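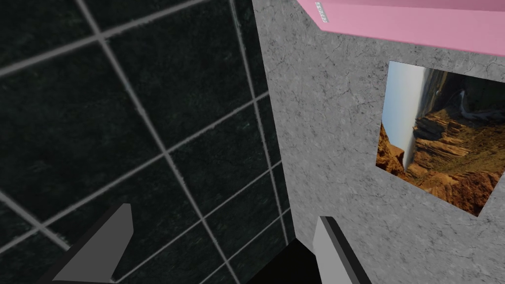
4.2 Collecting the demonstrations

Teaching by remote control has one great attraction, which is that the person doing the teaching already knows how to open a fridge. What they do not know is how to open one while looking out of a wrist. Our operators worked with a hand controller in each fist and, for most of the session, one of the two wrist views enlarged on the screen. That view is generous with wallpaper. With the arm turned on its side, an operator sees dark tiles, a grey wall, a canyon landscape lying on its ear and two spread fingers at the bottom, and must work out from these which way is up. Several operators told us they steered by the canyon. We had put no thought into the pictures on the walls, and we now suspect they did more for the success rate than our calibration routine.

The full set contains 3,489 demonstrations, recorded by 11 operators in the Birkell kitchen. Each operator was given 50 practice attempts, which were thrown away, mercifully for all concerned. The controllers ran through Pernow, our relay software, and the two arms were driven independently. We gave a single instruction for the fridge task: bring a gripper to the handle bar, close on it, and pull until the door is open. Which hand to use was left to the operator. The other arm was to be kept out of trouble, a phrase we should have defined.
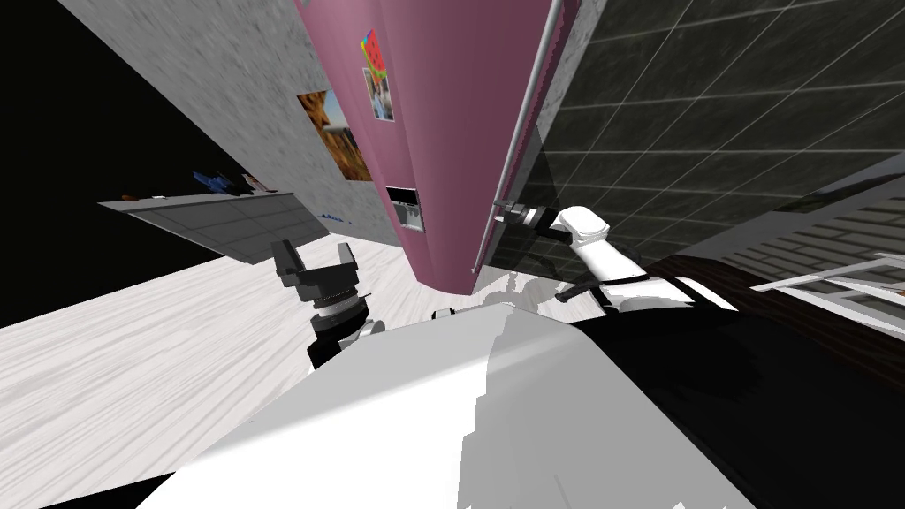

Roald Solheim, on reading a draft of this section, objected that leaving the spare arm to the operator's taste was a way of recording bad habits at full resolution. A learner, he wrote, has no means of telling a deliberate pose from a forgotten one, and will copy both with equal devotion. He would have parked the idle arm by script and spared the policy a lesson in fidgeting.

We have some sympathy with this. In an early trial of Amaral, the policy trained on these data, the idle arm opened and closed its gripper at the start of every attempt, a gesture we traced to one operator who liked to check that the controller was awake. We kept those demonstrations. Removing them would have meant deciding by eye which movements counted as purposeful, and the three of us who tried it agreed with one another rather less often than we would care to print. Instead, we masked the idle arm's commands in training whenever its wrist stayed within 8 centimetres of its starting point.
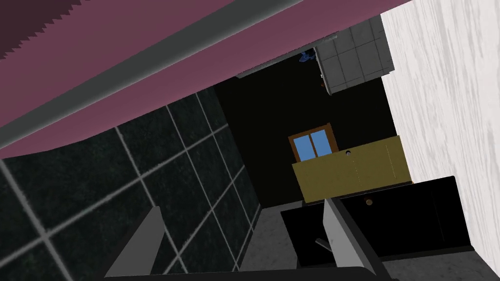 Figure 3. Wrist view in the simulated kitchen, with the gripper open beneath the pink overhead surface.

Views of this kind caused the most complaints. The arm's tilt becomes the room's tilt, and operators who had been quick with the fixed view slowed down or began to lean in their chairs. Hsin-yi Shek suggested levelling the wrist picture before it reached the screen. We built this in an afternoon and took it out again the next morning — the picture was now upright, but pushing the controller left moved the fingers along a diagonal, and everybody was worse.

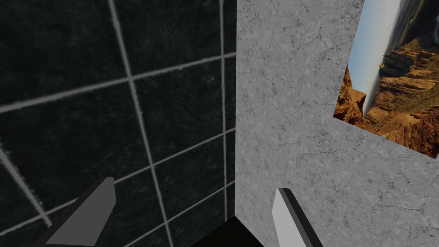
We settled on a duller remedy. Operators could switch between the wrist view and the fixed view with a thumb button, and the switch was logged along with the arm commands. Most used the fixed view for the long reach and the wrist view for the last stretch. The log was meant only for our own curiosity, but it proved a handy marker of where the reach ends and the grasp begins, and we use it for that purpose in Section 5. The baseline, Sara, was trained on the same demonstrations without it.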